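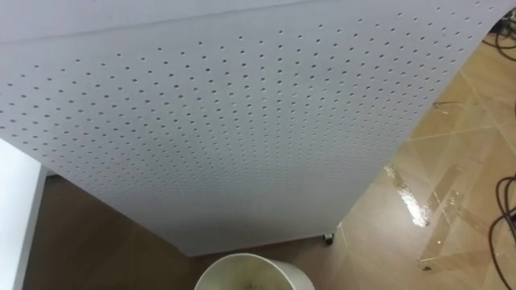 Perforated panel on casters, with the bin under it. Tape and cables to the right.

The arm budget for the second half of the year has to be settled before June, so I spent last week going through what we own and what we still need. Most of what follows is about the dull lines in the sheet, which is where I went wrong last time.

When I planned the first bench I gave the arm and the hand a page each and put everything else under "sundries". Sundries came to 1049 pounds. That was cable, floor tape, power strips, casters, bins, cups to pick up and a lot of carriage charges. None of it was wasteful. I had simply not written it down.

Floor cabling is the worst of it. Every bench needs power and data, and our runs are never the length the supplier sells. I now measure along the floor, add slack at both ends and order from that figure. Clear tape holds up well enough on tile if it is replaced when the edges lift.
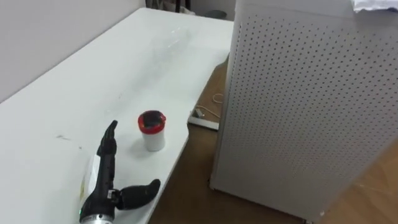 Page last changed: 2024-03-15

For the hand I had quotes from Devari and Sesix. Devari is cheaper to buy, with a lead time of 13 weeks. Sesix can ship in four, but the spare fingers are priced as a set and the set costs more than I would like. On a table like ours the thumb takes most of the knocks, and I want to be able to order one on its own. Devari will sell me one. I have asked Sesix twice.

A cup is still my first test object for any hand. It is cheap, it has a rim, and a closed grasp on it shows quickly whether the thumb is where the software thinks it is. I have put 20 of them in the plan — the cheapest line on the sheet.

The perforated panels are staying. Lobo quoted for a fixed wall version, which would be stiffer, but I move things too often to give up the wheels. Zulline does brackets that should fit the hole spacing. I have one on order to check before buying more.

Still open: a second wrist mount, and whether the service contract covers the cable between arm and hand. The wording can be read either way, so I have asked for it in writing.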